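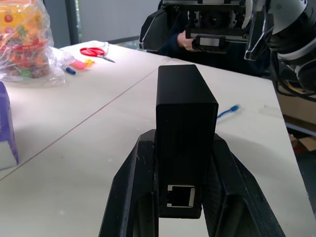 Mesh kit vs running cable, is the Ziltden thing worth it?

gravelpit
Two-story house, brick chimney right up the middle. Upstairs back bedroom gets maybe a quarter of what I pay for. The guy at the store says the Ziltden mesh kit "covers any home." Any home? My brother-in-law's barn? Has anyone here measured it, with numbers, before and after?

shireen_t
Had it since July. Works fine, no dead spots. Easy setup too.

gravelpit
Fine compared to what? What did you have before?

shireen_t
The free box from Watum, in a closet, behind the coats.

oldcopper
So you moved the router out of a closet and bought a kit on the same day, and the kit gets the credit. I'd want to see what the old one did sitting on a shelf in the hallway.

shireen_t
Fair, I never tried that. Still happy with it.

nel_street_dad
The square footage on those boxes is a joke. They test in an empty room with drywall, if they test at all. Mine claimed way more than my house, and it quits at the kitchen. The house is 1164 square feet.

Fatima Kruger
Run a cable. One drop to the upstairs hall, plug a cheap access point into it, done. I did mine in an afternoon and it hasn't needed a reboot yet.

gravelpit
Through a chimney?

Fatima Kruger
Beside it. There's usually a gap where the old pipes go up. Look in the attic with a flashlight before you spend anything.

nel_street_dad
"Usually." My house has fire blocking in every wall. Took me 2 weekends and a lot of patching. Not everybody's afternoon is your afternoon.

Fatima Kruger
Then go outside and back in. It's still cheaper than that kit.

oldcopper
Has OP plugged a laptop straight into the router yet? If the wired speed is lousy too, all of you are arguing over the wrong thing. Bilia sold my neighbor a "signal booster" for what was a bad line from the street.

gravelpit
OK, did that. Wired is about 17 percent under what I pay for. Bedroom is still terrible, so it isn't the line. Checking the attic tonight. Not buying anything yet.

shireen_t
Let us know what you find up there.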